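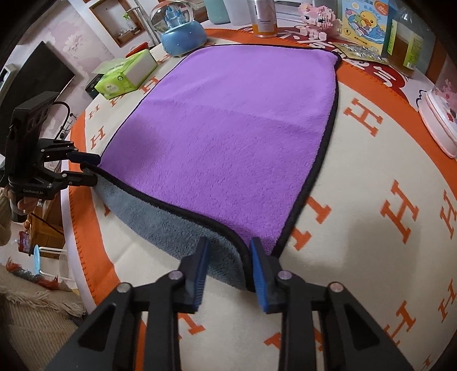 Galleries > Around the House > Towels and Cloths

The purple towel, laid out

Words and pictures by Cledwyn Harries

I don't trust a towel that comes with a leaflet. The leaflet for this one, a Cenano, bought from Momeo in Indley in September, said it would dry a person, a dog, a car and a set of wine glasses, and I have never owned anything that did all four properly. I gave it the summer house, the bathroom and the kitchen in turn before I wrote any of this down.

My sister has no such doubts. She has bought two more and thinks I am being difficult about a bit of cloth. She may be right about the second part.

The colour

Purple, with a black piped edge. The leaflet called it "heather", and I have walked over plenty of heather without seeing any that shade. I will say the black piping is a sensible choice. White edging on a cloth meant for cars and dogs always struck me as something dreamed up by a person who owned neither.

The other side

Fold the near end under and you get the back of it, a grey-blue that looks as if it belongs to a different towel. We are told one face is for drying and the other for polishing. I tried both faces on the same draining board and could not have told you which was which with my eyes shut. If anyone can, write in and tell me how you did it.

The size

Sold as 152 cm long. I put a tape on it before its first wash and again afterwards, and it had lost a little, though I would not go to court over the amount. It's long enough to go round me and too long for the hook on the bathroom door, where the bottom ends up on the floor. The short version would suit most people better. Momeo didn't have the short version, and the man there didn't think they would be getting it.

Laid flat on the round rug

The cream rug with the orange band and the orange letter H all over it is a Grasso, and people ask about it more than they ask about the towel. No, I don't know what the H stands for. Nobody in our family has a name that would explain it apart from me, and I didn't choose it. A patterned rug is a good thing to spread a plain cloth on if you want to see whether its edges run straight. A towel at rest never lies as square as it does on the packet, and this one is only roughly a rectangle once it's out.

Folding it

There is a fashion for folding towels in thirds and standing them up like books. I have tried it with cotton and it works. Microfibre is slippery stuff and mine slumps over by teatime. Halves, then halves again, then put something on top of it. The corners are where it goes wrong: pinch them properly before you lift or the whole thing slides out of line and you start over.

What ended up along the far side

Everything that lives on that rug got shoved back to make room. The pink block-built rabbit took far longer to put together than anyone will admit, and I wouldn't let the towel near it. The blue snow globe with the castle in it has survived worse. The picture book with the duck belongs to a visitor who can't read yet and has strong views on ducks.

Washing

The label says 32 degrees, an oddly exact figure when my machine offers 30 or 40 and nothing in between. I use 30. No softener, on the leaflet's advice, and for once I agree with the leaflet. "Good for over 100 washes", it also says. Ask me again when I've done them. So far it picks up every crumb and hair in the drum, and it has to be shaken out of the back door before anybody will use it.

Would I buy another?

Not at full price. It dries glasses well enough and it doesn't take up much of the cupboard. As a bath towel it clings in a way I don't care for, and I have gone back to my old cotton one. The purple one has moved to the kitchen, where my sister says it should have been from the start.

947 shares | 32 comments

More in Around the House
Three tea towels and a grudge
Does anyone need a bath sheet?
The Grasso rug after a year of feet
Cushion covers that claim to be washable
Drawer liners, reconsidered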